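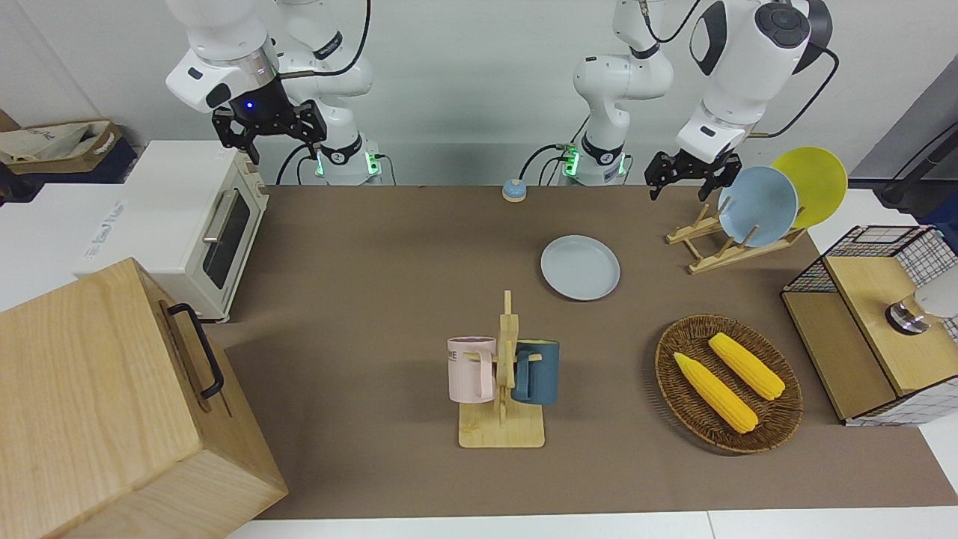 Seventy percent of what we toss could have been eaten, one of the Moketport residents wrote on our survey, and she wished somebody had told her so when her kids were small. Her note set the tone for our whole project on household food waste, and we are still very grateful for it!

We started in January with a simple kitchen diary, which we handed out to 30 households in Moketport and Koltomley. Everyone wrote down what they threw away and why (the "why" column turned out to be our favorite, and some people filled the margins too). By the end we had 3,296 entries to read, many more than the 2,000 we had planned for, so the typing took up most of our evenings.
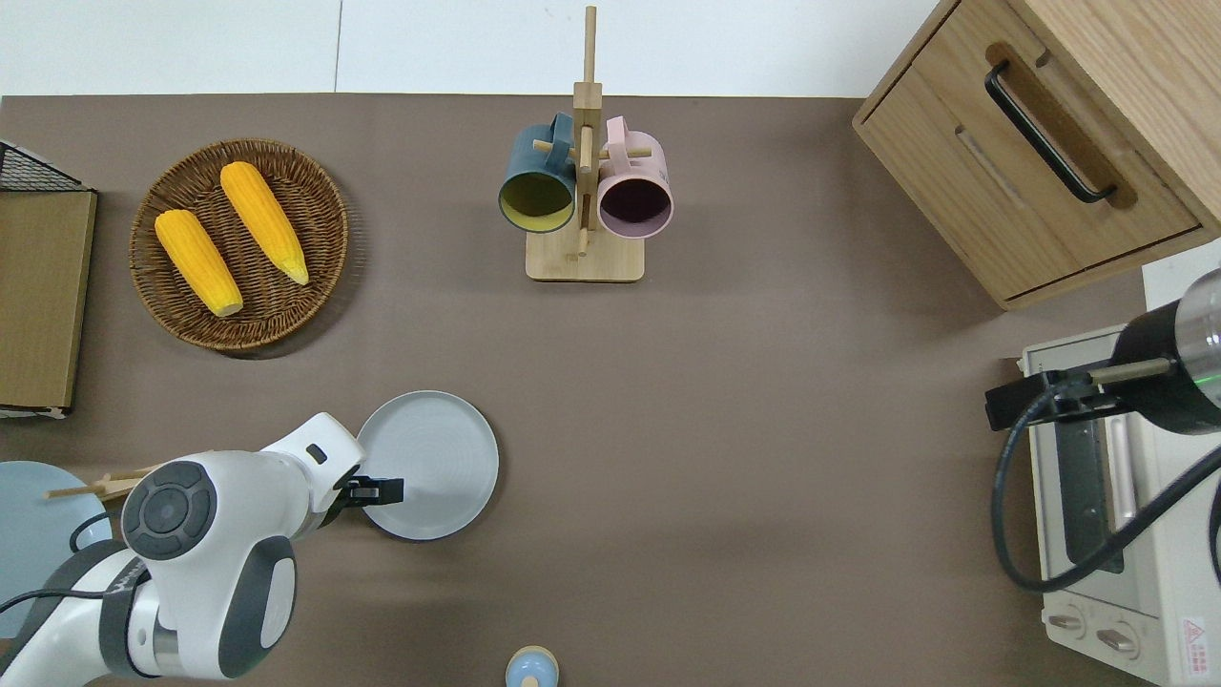 Bread was the item that came up most often, followed by salad greens and leftover rice. Families in Koltomley wrote a lot about buying big packs on sale, while in Moketport people mentioned forgetting what was at the back of the fridge. We would have liked to compare seasons as well, but the diaries only covered the winter, and that part will have to wait for next year's class.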